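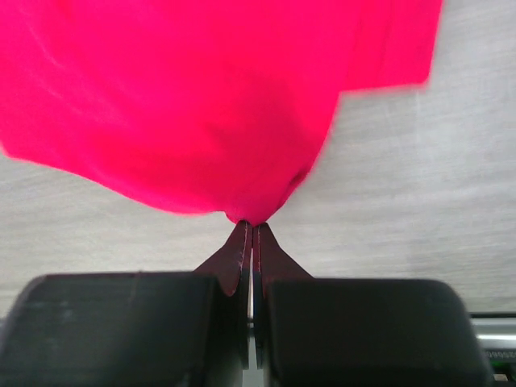 How to fold a week's T-shirts and get them back in the drawer

Search articles, recipes and more
Search

We use cookies to remember your preferences and to see which pages people read. Accept all | Manage cookies

Monday, July 27, 2026

I have been meaning to write this one up for ages, ever since Ívar Kárason wrote to ask how I keep a pile of folded shirts from slumping over the moment I turn my back on it. He lives in a small flat with one chest of drawers and, by his own count, 43 T-shirts, so you can see why the question was pressing. I wrote him a far longer answer than he can have wanted, and this page is more or less that letter, tidied up a bit and with the part about my sister's airing cupboard taken out.

You don't need much. A clear table at a comfortable height, a bin or basket for the things still waiting, and a cup of tea if you're the sort of person who remembers to drink it. I used to fold on the bed, and I do understand the appeal, but a mattress gives under your hands and everything comes out slightly crooked. A table is kinder to your back as well.

Before you start

Tip out only as much as you can see properly, and leave the rest in the bin. When I empty the whole load on to the table I end up folding in the one small corner I have left, and then the finished pile gets knocked into the unfinished one and I have to start again (this has happened more often than I would like to admit, and once with guests due).

Check that everything is properly dry, particularly at the seams and under the arms. Thick cotton can feel dry on the front and still be damp at the hem. If you're not sure, hold the hem against your cheek for a moment, which sounds silly but works far better than fingers do. Anything doubtful goes back over the airer until the evening.

Step 1: Give it a shake

Pick the shirt up by the shoulders and give it one good shake, as if you were putting a cloth on a picnic table. Most of the creases that people blame on the iron come from a shirt being laid down while it was still bunched up inside. If a sleeve has gone in on itself, now is the time to fish it out.

Step 2: Lay it face down and smooth it

Lay the shirt with its front to the table and the collar pointing away from you. Run both palms from the middle out to the sides, then from the collar down to the hem. Don't tug at jersey, or anything with a bit of stretch in it — it will simply spring back and you'll have a wavy edge.

Step 3: Fold in the sides

Bring one side in towards the middle, sleeve and all, then fold the sleeve back so that it lies flat along the body. Do the same on the other side. You should have a long strip of much the same width from top to bottom. If the bottom is wider than the top, bring the sides in a touch further at the hem.

Step 4: Fold it up from the hem

Fold the hem up to just below the collar, then fold once more. For a drawer where the clothes stand upright, fold into thirds instead, and you'll get a tidy little block that stays up on its own. Shallow drawers like thirds and deep shelves like halves, as far as I've been able to tell.

Step 5: Square up the edges

I think this is the step most people skip, and it's the one that keeps a stack standing. Hold the folded shirt by its two short sides and draw them very gently apart until the top lies flat. Then let go and leave it alone for a second before you move it.
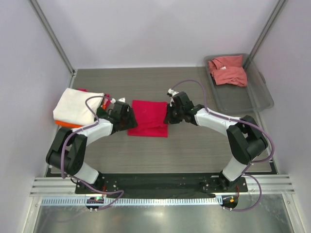

A red cloth folded into a rectangle, with the folded stack to the left and a salmon-pink shirt still in the bin.

Step 6: Build the stack

Put the biggest and heaviest things at the bottom and the thin, slippery ones on top. Turn each shirt so that its thick folded edge faces the opposite way to the one beneath it. If every thick edge is on the same side the pile will lean, and by the sixth shirt it will go over. Keep the stack well to one side, out of reach of your elbows, and try not to let it get taller than it is wide.

I sort by who wears what, but my neighbour in Mackay Road sorts by colour and her drawers are a joy to look into. Either way, try to settle it before you begin.

Step 7: Back to the bin for the next one

Lift the next piece from the top of the bin and resist the temptation to pull at whatever colour has caught your eye. A tug from underneath usually brings three other things with it, inside out, and at least one sock.

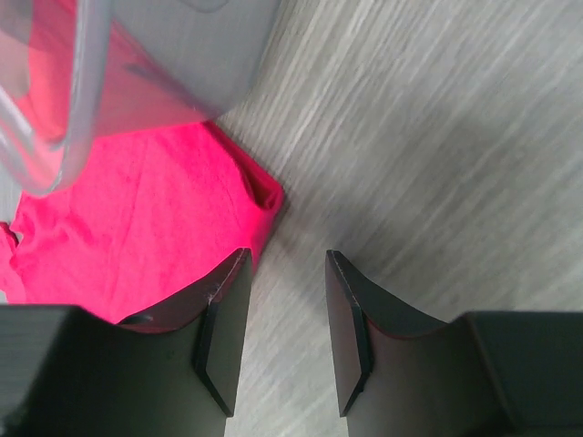 If you are doing a big load, stop halfway and carry what you've finished to the drawer. I know it feels like an interruption, but a short stack travels so much better than a tall one, and you get to see some of the table again, which does wonders for the spirits!

A few odds and ends

Very thin shirts can be folded in pairs, one on top of the other. Anything with a printed front is better folded with the print on the outside, so you can find it without unpacking the drawer. Woolly jumpers want a looser hand altogether, and I shall do a separate page on those in November, when mine come down from the loft.

And if a fold goes wrong, shake it out and go back to Step 1. Trying to correct it from the middle always takes me longer.

206 shares | 2 comments

Get our household letter by email
Enter your email address
Sign up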